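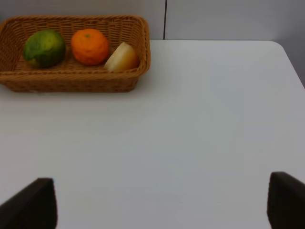 Welcome back, everyone, and well done for finding the new room. Last time we finished with the arms themselves, so these notes move down to the end of the arm and stay there: how we compare two grippers fairly, and what the wrist camera can and can't tell us while we do it.

## Handout 9: Comparing grippers

We have two grippers to try this term. The Vomau is the parallel one, with two stiff fingers that slide together in a straight line. The Ortner has softer fingers that bend a little round whatever they meet. Please don't decide which you prefer before the session! I've watched many a group fall in love with the soft one on sight and then spend an hour explaining away its results.

### The task

Pick one item of fruit out of the wicker basket, lift it clear of the rim, and set it down on the white table. I'm fond of this task (perhaps too fond, as anyone who took the Stellotby module will tell you) as it looks so easy and hides a good deal of trouble.

Think about the shapes first. A mandarin is kind to a gripper: near enough round, with a dimpled peel, and you can come at it from almost any side. The green citrus is lumpier, so the two fingers may well touch it at different heights, and then it wants to roll as you close. The pale yellow wedge is the one to worry over. It leans against the inner wall at the right-hand end, with the front wall hiding its lower part from the wrist camera, so you'll be planning a grasp on something you can only partly see.

Then there is the basket. Its sides are low and flared, so a finger coming straight down near the edge may catch the rim. Write down every touch on the weave, even a light one.

### What the wrist camera gives you

With the fingers wide apart, both tips stay in view at the bottom, and you can line up the gap with your target by eye before you trust any numbers. Do this at the start of every run. As you move in, the view of the basket gets narrower, and you may lose the rim altogether – so note where it was beforehand.

Soft, even light helps us a lot here. Try not to lean over the table and throw your own shadow across the fruit.

### Running the trials

1. Open the gripper fully and go to the start pose saved in the Clendale controller.
2. Save one still from the wrist camera.
3. Pick, lift, hold, place.
4. Mark the run as clean, touched or dropped.
5. Put the fruit back in the same order before the next run.

Each group does 21 runs per gripper, seven for each item. Keep the closing speed the same throughout. If you must change it, start that set again; I know this is tiresome, and I'm sorry.

### Before next time

Last year's log is in the shared folder and holds 1,622 runs, all with the Vomau. Have a browse, pick out a few runs marked "touched", and come ready to say which finger you think was to blame and what you'd change in the approach. A few lines will do. If your group hasn't booked a slot on the arm yet, the sheet is by the door.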